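Piroska Kocsis
@pkocsis_bench

Thread on glued-up boards for the activity tables, as promised to the three people who asked in November. Mostly about seams, movement and finish. 1/11

2/11
Background: the old tops were melamine. Fine until the edge banding lifts, and then the corners swell every time someone wipes them down. I replaced the lot with solid hardwood panels over the winter. Pale stock, minimal stain, nothing fancy.

3/11
Width is the first problem. Single planks wide enough for a table top are expensive and they cup. I glue up from whatever widths the yard has. Unequal widths are fine. Matching them costs you timber and gains you very little except symmetry.

4/11
I alternate growth rings where I can, but I'll give that up if the better face ends up underneath. A board that gets looked at all day should have its good side out. Fastening takes care of a small amount of cup. It will not take care of twist.

5/11
Glue was Conura, the slow-setting one. Open time matters more than strength for a panel this size. Every wood glue I have used is stronger than the timber beside it if the joint is clean. Clamps stay on overnight. I leave the panel another day before scraping, or the seam sinks later.

6/11
Sanding stops at 160. I know. Sigrún Hauksdóttir has told me twice that it should go finer. On a surface that will have toys dragged over it, I can't see the difference after a month, and the oil takes better at the coarser grit.

7/11
Fixing. Do not glue a solid board to a base. Bolt it, and elongate the holes across the grain so it can move. Along the grain you can ignore movement. Przemysław Duda ran his down tight on all sides and got a split along the middle seam by spring.

8/11
Pegboard under the board is handy if you rearrange often. The hole grid gives you a position you can return to without measuring. Check that the board lies flat before you tighten anything. If it rocks, find out which corner is high first.

9/11
Finished panel with the sorting blocks out. Three planks: narrow, wider, widest. The seam between the lower two is the easy one to find. Look at the left part of the broad plank for the grain I kept face up, wavy like contour lines on a map. Blocks are two each of red, blue, green and yellow.

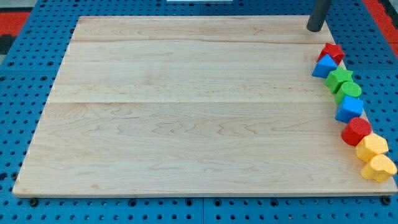 10/11
Maintenance

Damp cloth, no soaking, dry straight after. Fresh oil when the surface starts to look grey and thirsty. I use Grodach hard oil, thin coat, wiped back hard. Coloured foam leaves no marks that I've found. Felt pens do, and a card scraper deals with those faster than sandpaper.

11/11
Things I'd change: a slightly larger round-over on the near edge, and I'd seal the end grain before the faces. Siyabonga Kekana asked for the cut list. It needs converting out of my shorthand, so it will go up separately. Questions on hole spacing are welcome. Questions on varnish can go to Sigrún.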